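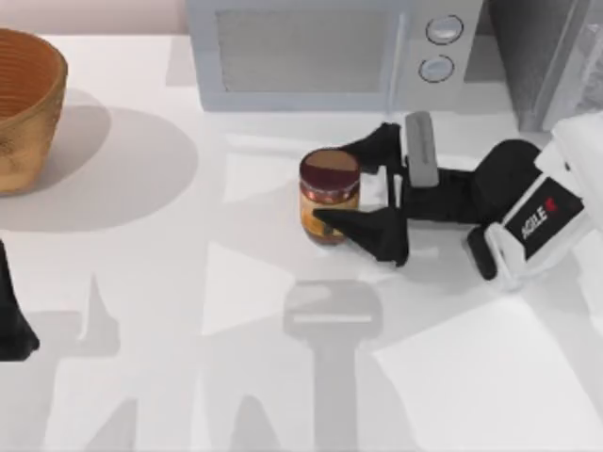

Rhun Jarman's position is that a simulated cell needs no maintenance schedule. Nothing in it wears, nothing loosens, and if the arm model worked in January it works now. He put this to me in reply to a note I circulated at Plirkura on the upkeep of Mondis, our two-arm kitchen bench, and he put it briefly.

I disagree, and the reasons are mostly practical. Mondis exists as a physical cell in Gustbridge and as a rendered one on the server. The physical cell has a logbook, a torque wrench on a hook and a greasing interval. The rendered one has a folder. When a grasp fails on hardware, someone pulls the finger, checks the pad and writes down what was found. When the same grasp fails in the model, someone changes a friction coefficient until it passes, and the old value is gone by lunch.

The jar is the usual test piece. One finger goes to the near side and one to the far side, and the wrist has to come in low enough that the body of the gripper stays clear of whatever appliance is standing behind. A setup fault shows itself quickly on a task like that. If the tool centre point is out by 2 mm, one finger makes contact first and the jar rotates before the other arrives. On the real bench the jar slides a little, the pad complies and the lift often succeeds anyway. In the model, with stiff contact and a default solver step, the jar can be thrown clear across the counter. The operator concludes that the physics is poor. In most cases I have looked into, the physics was adequate and the tool offset had been typed in from a drawing that was two revisions old.

My first argument, then, is that tool offsets in the model should be measured and signed for in the same way as those on the bench. We already have a fixture for the physical arms: a ground pin, a dial indicator and four wrist orientations. The same four orientations can be run against a virtual pin in a few minutes, and the residual can be recorded. We should do it after every change to the gripper assembly and on a fixed interval besides. I would start with every 4000 simulated cycles, simply to match the physical inspection. The number has no deeper justification and can be revised when there is data.

My second argument concerns collision geometry. The fingers on this gripper are tapered, and the taper matters. A finger that renders as a clean wedge may be represented in the contact engine by a box or by a convex hull with far too few vertices. The picture looks correct and the contact happens somewhere else. Last year we traced a batch of bad grasps to a hull that had been regenerated at lower resolution to save time on load. It was filed as item 1724 in the tracker, closed as a performance improvement, and had no mechanical review at all. Had a fitter ground the same amount of material off a steel finger, there would have been a drawing change and a signature.

Shadows are a smaller matter, but I will mention them. With overhead light, the arms put their own silhouettes across the counter, and a vision policy will see those silhouettes whether or not its author thought of them. The light position is therefore part of the cell setup and should sit in the same record as the arm bases. At present ours sits in a rendering preset that anyone with write access can edit.

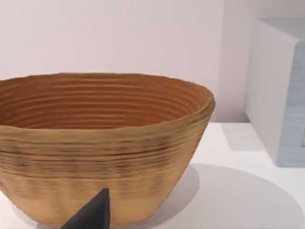

A rendered finger has no edge to chip, one reader of the draft objected, so what exactly is the inspector supposed to inspect?

A fair question. The inspector checks agreement. For each finger, that means three comparisons: visual mesh against collision mesh, collision mesh against the current drawing, and the current drawing against the part fitted to the bench. The last comparison is the one that gets skipped. The physical fingers do wear, and they are dressed with a file when the tip burrs. After enough dressing the bench has a shorter finger than the model does, and the model is then wrong through no change of its own. I would call that drift, and I see no reason to treat it differently from drift in an encoder.

Ridged containers expose the problem better than jars do. A tapered tip coming up beside a flared wall covered in horizontal ridges needs to be where the controller believes it is. If the ridges exist only in the texture, the tip slides up a smooth cone that no real vessel has. If they exist in the collision mesh, the tip catches on each one, and the result then depends on the tip radius, a dimension that was omitted from our finger drawing until recently. Either choice can be defended for a given task. The choice has to be written down, though, and at Plirkura it generally isn't.

Bevan, our scene loader, makes the matter worse by being convenient. It resolves each asset by name and takes the newest version it finds. We had 127 saved scenes pointing at the same gripper asset when the hull was changed, and every one of them inherited the change on next load with no entry in any log. A physical cell cannot be altered that way. Somebody has to walk over to it with a tool in hand, and the walk itself is a modest form of change control. Version pinning in Bevan would supply the equivalent. It has been requested and is, as I write, unscheduled.

Jarman's reply to all this is cost. He points out that inspection hours are already short on the bench, and that a simulated cell can be thrown away and rebuilt from source. I accept the first point. The second would carry more weight if the source were dimensioned and dated. Ours is neither, and a rebuild from it gives back the same undocumented offsets with a new time stamp.

What I am asking for is modest: one page per rendered cell, kept beside the page for the physical one. It would hold tool offsets with the measured residual, mesh revisions for each finger and pad, arm base positions, the light position, solver step and contact stiffness, and the initials of whoever last touched any of them. The bench page took an afternoon to draft. I have started on the other, and the solver step is still blank while two people work out which of two values was in use.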